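From: Myrtle Ambrose
To: Centhorpe sourdough and rye list
Date: Apr 14, 2023
Subject: Re: Rye starter smells like nail polish remover

Hi Iida, and hi everybody,

Iida Hirvonen wrote:
> I've had my rye starter going since January and it was lovely until
> last week. Now it smells like nail polish remover and there's a gray
> liquid on top. My sister says throw it out. It came from Venla
> Laitinen, who got hers from the old Salminen bakery, so I'd feel
> terrible about losing it. I feed it when I remember to. Is it dead?
> Also, my last two loaves were gummy in the middle even though the
> crust was dark. Are those the same problem or two different ones?

Don't throw it out! Tell your sister I said so. What you've got is a hungry starter. That sharp smell shows up when it has eaten everything in the jar and is sitting there waiting for you, and "I feed it when I remember to" tells me pretty much the whole story. (I say this with love. Mine once spent most of a summer behind the mustard.)

The gray liquid is the same thing. People call it hooch. I pour mine off when there's a lot of it and stir it in when there's only a little, and the bread comes out fine both ways, just a bit more sour if you stir. The time to worry is if you see pink or orange streaks, or anything fuzzy. Then it goes in the trash, jar contents and all, no matter who gave it to you, and you ask Venla nicely for another spoonful.

So for the rescue. Scoop out nearly all of it and keep a tablespoon or so in a clean jar. Stir in a good heap of dark rye flour and enough lukewarm water to make something like thick oatmeal. Cover it loosely and leave it on the counter. Next day do it again, and keep at it morning and evening for 2 days after that. Mine usually turns around somewhere in there – one morning you lift the lid and it smells like apples and yogurt instead of a beauty salon. If it's slow, warm it up a little. I stand the jar in the oven with just the light on and tape a note to the door, after the time I preheated for a pizza. We won't discuss the plastic lid.

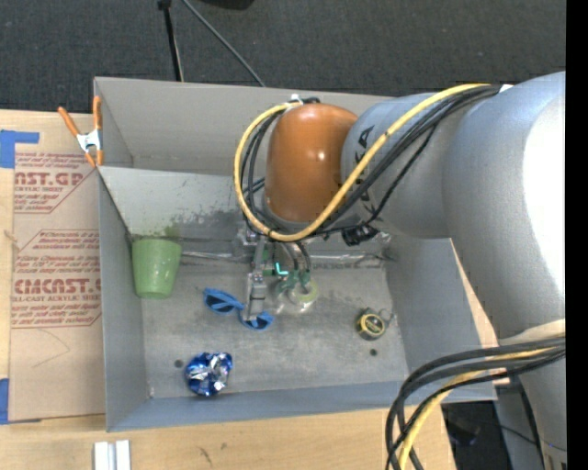
How do I know when the starter is strong enough to bake with again?

Look for it to rise well and show cracks or little holes across the top within half a day of being fed, and wait until it has done that twice in a row. Rye doesn't balloon up the way a wheat starter does, so don't go by the pictures in bread books, and don't bother with the float test either. I've had perfectly good rye starter sink like a stone.

Now the gummy loaves. I think those are partly the same problem and partly another one. A tired starter doesn't make enough acid, and rye needs that acid or the crumb goes to paste while it bakes. That's the part you'll fix by feeding it. But a dark crust and a wet middle also sounds like an oven that's too hot for too long at the start. I put mine in hot, give it ten minutes or so, then turn the oven way down and let it go for the best part of an hour. If you have a probe thermometer, stick it in the middle and don't pull the loaf until it says a bit over 200 (Fahrenheit, for the folks reading from Finland).

And then comes the hard part, waiting. Did you cut it warm? I bet you cut it warm. Everybody does, the house smells wonderful and there's butter sitting right there. But rye keeps setting for a long time after it leaves the oven, and if you slice it that evening it will smear all over the knife even when it's baked right through. Wrap it in a dish towel and leave it till the next day. Two days is better still. I bake late and go straight to bed so I can't get at it.

About the flour, a couple of people asked me off list. I'm still using the Cerix dark rye I get in the big paper sack, and I'm happy with it, although the last sack drank more water than the one before. Paavo Koivisto wrote last month that he had the same thing with his, so if your dough feels stiff, add a splash and don't fret. It should be sticky enough to be annoying. I shape it with wet hands and a wet spatula and I don't knead it at all.

Toivo Pesonen, if you're reading, you promised us the recipe for the potato one with the caraway and I haven't forgotten! I tried to work it out from memory and it came out like a paving brick. I put in two boiled potatoes, mashed, with their water, and I suspect that was one potato too many. The birds were not interested either.

Last thing, Iida, once your starter's happy again, spread some of it very thin on baking parchment, let it dry till it snaps, and keep the flakes in an envelope in a drawer. It's the best insurance I know and takes no looking after. I keep mine in an old Plivumis tea tin. With a starter that goes all the way back to the Salminen bakery I'd do it this week.

Write back and say how it smells by the weekend, and whether you use a pan or bake it free on a sheet, as I'd change the timing a bit for the sheet.

Myrtle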